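April, evening

Long one today. Écrica is what the label printer made of Érica's name on the fault sheet, and she has decided to leave it. The sheet has two entries on it now, both for the gripper and both mine to write up.

First one was in the morning. We were on the window wiping set, the yellow cloth, same as all week. Grip, lift, bring it up to the glass, wipe, let go. The log said 953 grips since the jaws were last opened up and cleaned, and the number I had in my head was a lot lower. On one of the releases the jaws got the open command and stayed shut. No error on the screen. The software had the gripper down as open and empty and was ready to go on to the next step, with the cloth still in it.
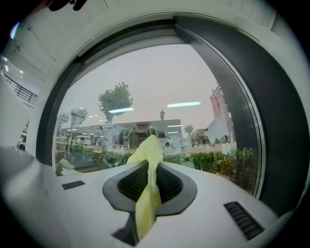

Cloth in the jaws, up at the big window.

I pressed stop and Érica cut the power at the bench. That part went the way it should. Then I did what I've told other people not to do and pulled on the cloth with my fingers close to the slot. The spring side let go and the jaws closed another bit, quick. It caught the edge of my glove and missed the finger. Didn't hurt. I wrote it down anyway, and Érica signed it as a near miss.

Phoned Grímur Kragh over at Blackburn before lunch. He asked if we had bled off the spring before touching anything. We had not. He said the Ondthorpe people had the same thing with a towel, fibers wound in behind the pad so the position sensor reads the motor and the jaw is somewhere else. He wants the sensor moved to the jaw itself. I said fine, but that is a job for the summer and we have cloths to do now.

Took the pads off after that. Found a wad of yellow lint behind the left one, packed hard, and a few threads round the pin. Cleaned it all out with the small brush, put the pads back, did 10 open and close cycles with nothing in it, all good. Then started again with the cloth.

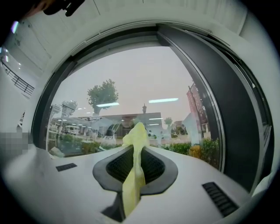 The second fault came at grip 44 after the clean. Same command, but this time the jaws opened late, 2 seconds by the log, and the program had already moved on. So the lint was part of it and the timing is another part. I don't like that the program never checks. It sends "open" and believes it. Érica thinks we can read the motor current and hold the next step until it drops, and she had a rough version running on the spare controller by five. It held twice when it should have gone, so it isn't ready.

Stopped for the day there. Gripper is tagged out and the battery is in the drawer. Tomorrow I want the low-lint cloths from the Asley box, if they haven't been used for cleaning the coffee machine, and a proper hook for pulling material out so no one puts a hand in. Also have to tell Prornden that their set will be late. I'll call in the morning, before they call me.

Glove is in the bin. Need to order another pair, size medium.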